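7 April 2024

Cold again, and the radio is still telling me it's baseball weather. Drove over to Avel for the Irnen opener with Fahad Naqvi, who has decided this is the year. He decided that last April too. Dark team shirts all along the third-base side, mine included, and a wind that went through all of them. 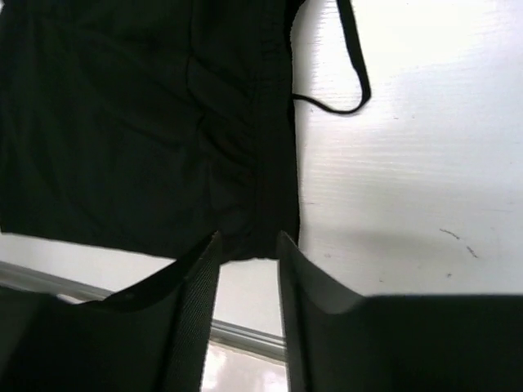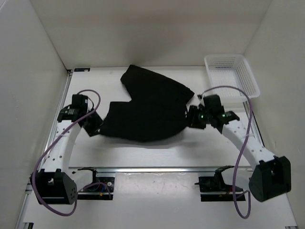
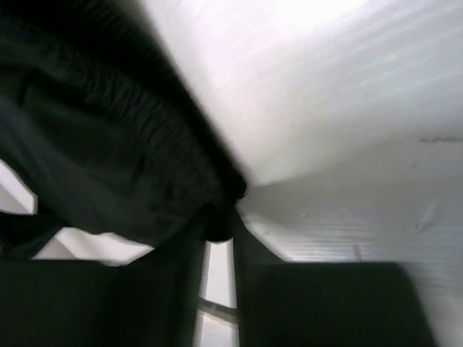 ## The game, such as it was

Lost by 2. The paper will call it a hard-luck loss, and I'd like to know what the luck had to do with it. We left the bases loaded in the third when our cleanup man swung at a pitch over his eyes. In the sixth the new center fielder came in on a ball that was headed over his head from the minute it was hit. Sial didn't do much either. They waited for us to hand it over and we did.

The new center fielder is supposed to be the big signing. He was let go by a club up north last summer, and I've heard four different stories about why, all of them flattering to him. Fahad says he got squeezed out by a manager who played favorites. Maybe. He's quick enough, I'll give him that, and he stole second standing up in the first inning. But a man that fast has no business being that late on a fly ball, and he did it again in the eighth, when it only cost us a foul.

Our starter went 63 pitches and came out. I asked the fellow in front of me, who seemed to know people, and he said that was the plan all along, they're building him up. He'd just walked two in a row and was shaking his arm between throws. I've been coming to these games long enough to know what a plan looks like when it's made up on the steps of the dugout.

Wrote the whole thing down in the scorebook anyway. My sevens look like ones where my fingers gave out.

## Fahad's theory

His theory, which I got going and coming, is that Irnen will win 40 this season. He has it worked out by month. I asked who pitches on the back end of all those doubleheaders in the heat and he said somebody always turns up. Well, somebody does. That's how we ended up with the kid who hit the mascot.

He also thinks the new hitting coach is a genius. The evidence is that they hit well in the exhibition games, against teams using the innings to look at kids who'll be stocking shelves by May. I said so. He turned up the radio.

Sidra was supposed to come with us and had the sense to stay home. She played second base in college and sees more in one inning than Fahad and I do in nine, so I would have liked her opinion on the double play they botched in the fourth. I thought the shortstop was slow with the flip. Fahad blames the infield grass. When we stopped at the house after, she had us act it out in the kitchen with an orange, and then said it was the second baseman's feet, he'd come across the bag too early and had nowhere to go. I still think the flip was slow. But I dropped the orange twice, so I didn't push it.

## Gesalon

They've put up a Gesalon sign in left field, a big one, and the announcer read their ad after every half inning. It's a drink. The first sip is like licking a dish towel. The claim is that it helps "late-inning focus," and every player had a bottle of it on the bench. See above for the eighth.

Attendance was announced as 700. I'd love to know where they were keeping them. Half of the right-field bleachers had nothing on them but pigeons, and I walked straight up to the hot dog window in the fifth without waiting. I suppose they go by tickets sold, or handed out, since the Gesalon people were giving them away in front of the drugstore all last week. Fahad says a club is allowed to be optimistic. I said a turnstile isn't.

Hot dog was good. Bun was stale, same as last year's, possibly one of last year's.

## Later

Went back over the scorebook after supper and found I had our catcher batting twice in the seventh. Fixed it from Fahad's memory over the phone, so it may still be wrong. He says the left-hander goes next time, the tall one who missed most of last season with his elbow. The club says he's fully healthy. They said that in August, the week before they shut him down.

I told Fahad I'd think about going. He has already bought the tickets. Need to find the other blanket and get the thermos lid back from Sidra.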